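Urkelari chores set – README

Last touched 21st August, Naima Hamdy. Shout if something is broken.

What it is
300 episodes of two-armed table work. Wiping, folding, sorting, capping and uncapping, writing and rubbing out on a board. Collected to answer one thing – can a machine do the small jobs in a house or on a shop floor yet, or do we keep saying next year.

Who
Collection: Naima Hamdy, Rachid Tazi. Labels: Treasa Quinlan. Scripts: Abdelghani Benjelloun (ask him about the loader, not me).

Layout
One folder per task, 18 tasks. Each has head view, two wrist views, joint log, and a short text note. Notes are uneven, sorry. Early ones from March are one line, later ones go on a bit.

Board tasks are the ones people ask for first. Light contact, thin lines, one gripper over the board and the other holding something small and blue. Folder name is board_marks.

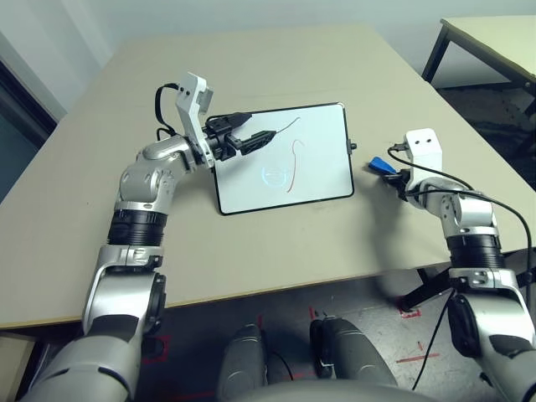 Can a robot be left alone to do the housework yet?
Single steps are fine, a whole job is still too much. Ours manage a wipe or a fold when things start in the right place, then lose the thread when a cloth slips or a cup is somewhere new. Someone has to stand by.

Labels
Each episode is marked done, part done or failed. Treasa's rule – if you would have to redo it at home, it is failed. Strict but we kept it. 13 episodes have no label becuase we couldn't agree, they are in the folder called unsure.

Known problems
– wrist and head clocks drift in long episodes, use sync.py
– folding is mostly tea towels, so dont expect much on shirts
– two folders in the Flamier batch have swapped left and right wrist views, fix is in the loader
– Resell sorting task uses old bin names in the notes

Not for
Speed claims. Arms were run slow on purpose. Also not for saying anything about stairs, cookers or children in the room, none of that is in here.

Getting it
Internal share, under Albers. Outside people write to Rachid Tazi and say which tasks they want. Full set is big so take one folder first and check it loads.

Next
More shop-floor stuff, shelf filling and price tags. Target is 1,000 episodes. No date for it.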